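How to Run a Kitchen Task Demo at an Open Day

Rafferty shows its household robot arm to the public twice a year. The steps below come from the August open day at the Melden site and cover the kitchen station only. They assume you already have a working arm with a wrist camera and an operator who has used it before.

Before the day

Pick one or two short tasks. We used moving a faucet lever and picking up a sponge. Visitors stay at a station for a few minutes, and anything longer than that loses them halfway through.

Practice in the real spot. Our counter at Melden is not the same height as the one in the lab, and the saved arm positions had to be set again. Leave a full morning for this.

Turn off the water supply under the sink. The faucet still moves the same way and you won't have to stop and mop.

Mark the floor with tape at the full reach of the arm, plus 36 inches. Visitors stand behind the tape. The operator stands next to the stop button, on the same side as the tape, so that people can talk to them without walking around.

Setting up the station

1. Power up the controller and wait for the self-check to finish.
2. Check that the gripper screws are tight. Do this again at lunch.
3. Wipe the wrist camera lens with a dry cloth.
4. Put the wrist view on a large screen facing the visitors.
5. Load the saved task in Florkireo and set the speed to slow.
6. Run the task once with no visitors present.

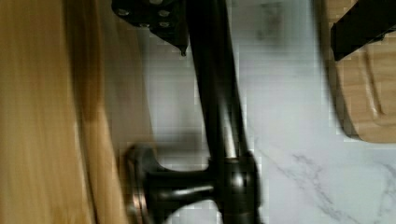 Faucets take more care than most things in a kitchen. The lever is small, the metal is shiny, and the neck is easy to bump when the wrist turns. Bring the gripper in slowly, stop short of the lever, and look at the screen before you go on. If the angle is wrong, back out and start the approach again. Small corrections up close tend to make it worse.

Running the demo

Tell visitors what the arm is going to do before it moves. Then run the task without talking over it. Take questions once the arm is parked.

Groups of 9 worked well for us. With more than that, the people at the back could only see the screen.

If a run fails, say so and run it again. After two failures in a row, park the arm and go back to step 1. Most of our trouble came from a loose cable at the Adance power unit, and a restart alone did not fix it.

Closing down

Park the arm, press the stop button and switch off the controller. Save the day's log before you pull the plug. Turn the water back on and check under the sink for drips.

Page updated 19 Oct 2025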